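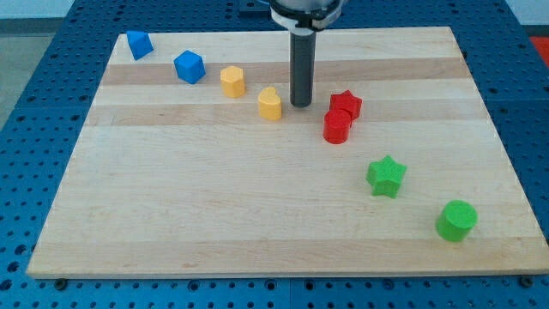 Coloured blocks on the striped wooden board, Lisivard open day, February 2025

We'd barely got our coats off before Shirley Lockwood had us over at the blue table with all the little holes in it, and I could have stayed there all morning! The board is lovely: pale strips of wood side by side, with two darker bands running across. And on it the blocks, small and bright. Yellow heart, red star, a blue one I liked very much (Roland preferred the star, he would).

Upstairs was the paint room, then tea with Pauline Whiteley, who has worked there 11 years and still keeps her first wonky block on the windowsill. Almost 40 of us squeezed in for her talk. They're opening the doors again in August and I've already put my name down.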